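The Mug Job

Session one: Zedevano

Barbara Gajewski gave me until lunch to pick a controller, and I'd already picked one in the elevator. I didn't tell her that. I said something like "sure, let's see what the data says" and went to find my coffee, which I'd left on the wrong floor again.

The setup was simple enough. Same two arms, same grippers, same mugs, and two controllers fighting for the job of running it all. The Zedevano cost us 2,770 with the discount. The Dumari cost 965 and came in a box that smelled like a swimming pool. So you can guess which one I was rooting for (I have a soft spot for cheap things, ask my landlord).

The task was to get mugs upside down onto the lavender tray. My grandmother could do it while yelling at the radio. Jadwiga had set the mugs out and gone to sit by the stop button, which she guards like a goalkeeper, and I started the Zedevano up with the left arm over by the yellow mug and the right one hovering at the tray. 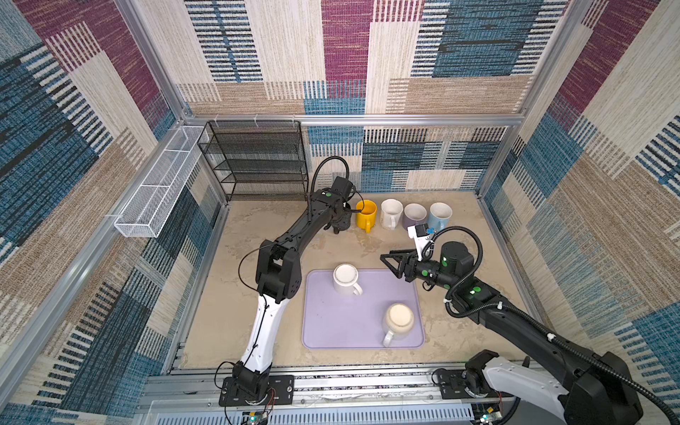 Session two: Dumari

I'll be fair to the Zedevano. It was smooth! It was so smooth that I got bored and started thinking about sandwiches, and Mieczysław had to poke me to write down the numbers. It waited before every grab, a tiny polite pause, like somebody holding a door for a person who is still way down the hall. Twelve minutes for a run. I put a sad face in the log and Mieczysław turned it into a zero so Barbara wouldn't see.

Then we swapped the cables and the Dumari took over, and wow. No pause. The arm went in like it was late for a bus. Jadwiga's hand went to the button and stayed there. I was grinning so hard my face hurt, and I kept saying "look at it go" to people who were already looking at it go.

The trouble is the two arms have to share that tray, and the Dumari didn't seem to believe in sharing. Left wanted in, right wanted in, and there was a kind of shuffle, you know the one, when you meet a stranger in a doorway and you both step the same way. Mugs got bumped. I said bumping was fine. Jadwiga said bumping was a category in the log and read me the definition out loud. 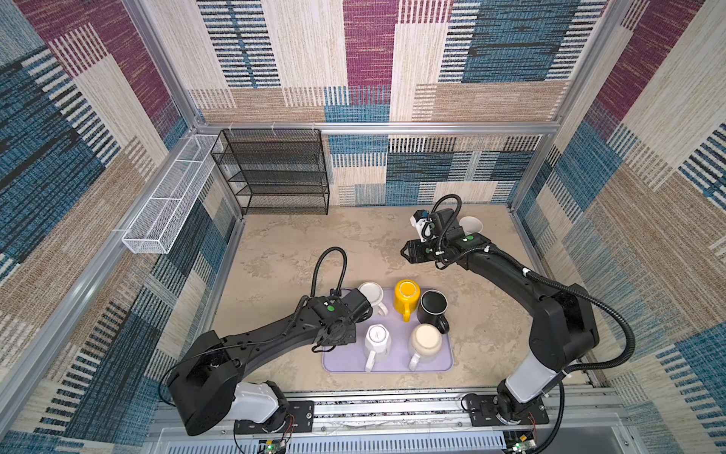
So I did what any grown adult would do and asked for another run, with looser timing on the left side. Then another. Jarosław Olszewski walked past with his lunch, stood there chewing for a while, and said, "You know she's going to ask which one you'd leave alone in a room overnight." I told him that was a stupid question. I thought about it all the way through the next setup, though, and I got two cables crossed and had to start over.

The black cup was my last hope. It's the hard one, in my opinion, dark cup and dark fingers, and the cameras never love it. I talked to it under my breath. I'm not proud of what I called it. The left arm had it upright in its gripper and the right arm was down at the white mug on the tray, and I held my breath so long that Mieczysław asked if I was okay. 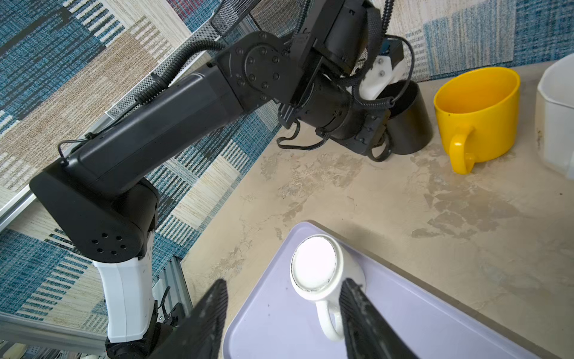

What I told Barbara

She came down early, of course. She had the log open on her phone and she'd found the sad face – he'd missed one.

"Seventy-six percent," she said. "Is that the fast one?"

"That's the fast one."

"And the slow one?"

I said it was higher. She waited. I said it was a lot higher, and that it was also very dull, and she wrote that down as if dull were a feature we'd paid for.

I pulled up the wrist camera on the big monitor to show her how close the Dumari liked to get, how confident it was. I thought that would help.
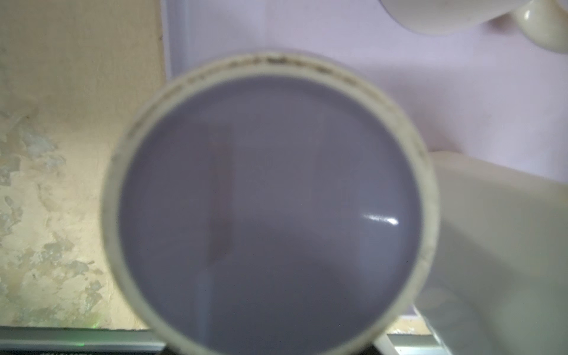 Wrist camera, closer than I'd have liked.

"What am I looking at?" Barbara said.

Jadwiga coughed. Barbara tilted her head one way and then the other, and then she asked me, very kindly, which one I'd leave alone in a room overnight. I looked around for Jarosław. He was by the door with his sandwich, studying the ceiling.

"The Zedevano," I said.

She signed the form on Mieczysław's back. I still have the Dumari in my desk drawer, in its swimming pool box, and in November, when she's away at the trade show, I'm going to ask Jadwiga for one more run.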